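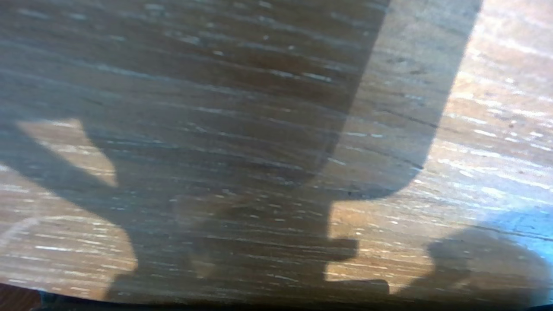

Ostside Makerspace - Robotics and Automation Group - Members' Board

Thread: Second arm, or fix up the first one? Budget for next year

btabrizi
We have to hand in our equipment request in November, so I'd like to get the arguing done before then. The group has 2282 dollars carried over. That has to cover everything, including shipping, and we don't get more if we run over.

What I have on the list so far:

Drultar wrist camera kit with the wider lens, 487
Used Plillusar arm, no gripper, 981
Replacement fingers for the gripper we have, price unknown, waiting on a reply
Two lamps with diffusers and clamps, no quote yet

The picture at the top is the wrist view over the wood table. You can see how much of the tabletop the shadow takes up. I'd like opinions on whether lighting should come out of this budget or whether we just move the table.

- Behrouz Tabrizi

gearlash
Buy the arm. Used ones in that price range don't come up much and the camera kit will still be for sale next spring. We have people waiting for time on the one arm every week.

nieto_fan
Is that the Nieto listing? If so ask them how many hours are on the joints. I bought a small rotary table from them and it was fine, but the listing said "tested" and all that meant was that it powered on.

btabrizi
Yes, it's Nieto. I'll ask about the hours.

bimla_c
I'd hold off on the arm. 981 is the price of the arm with nothing on the end of it. You still need a gripper, a mount, a power supply if theirs is the wrong one, and somewhere to bolt it down. When we bought the first one the extras came to more than half the price of the arm, and I was the one filing the receipts.

Lighting first. Look at the right side of that picture, up toward the corner. The wood is close to white, and most of the left and middle is in shadow. Any software that has to find a part on that table is working with two different tables.

Bimla Chaturvedi

gearlash
Move the table then. Moving the table is free.

bimla_c
Move it where? The bench along the back wall is full and the other end of the room is the laser cutter. And if the light is still strong and coming from one side you get the same shadow in a different place.

solder_and_sons
Cheap option: paint the top flat gray or lay down a matte mat. The grain is doing you no favors either. All those little white streaks are going to look like edges to a simple vision program. I put down a gray desk mat at home and my false hits dropped a lot. It cost less than lunch.

gearlash
A mat doesn't do anything about shadows.

solder_and_sons
Didn't say it did. It fixes the glare and the grain. The lamps fix the shadow, or soften it anyway. You want both and both together are still a small part of the budget.

btabrizi
A mat is fine with me. Paint is not, that table gets used for other things. I'd want one we can tape down flat so the corners don't lift.

On the camera kit, does anyone have a reason to keep it on the list? I put it there when we were talking about the wider lens. The straight edges already look bowed close up, and I don't know if wider makes that worse.

nieto_fan
Wider usually makes it worse unless you calibrate. You can calibrate the one you have for nothing. Print a checkerboard, stick it to something stiff, do it on a quiet evening. I wouldn't spend 487 until that's been tried.

bimla_c
Agree with that. So my version of the list: lamps, mat, fingers, calibrate the camera we have, and keep the rest for the arm if Nieto comes back with decent answers. The camera kit moves to next year.

gearlash
I can live with that if the arm stays on the request. If we leave it off completely the money will go somewhere else.

btabrizi
It stays on, with a line for mount and power supply next to it so the real cost shows. I need 3 quotes for the lamps. I have one supplier in mind, so if anybody has others, post them in this thread and don't message me, I lose messages.

solder_and_sons
Do the lamps need to be dimmable? That changes the price.

btabrizi
Dimmable if possible. Clamp mount, no floor stands, people trip on them.

nieto_fan
Will look for two tonight and post links.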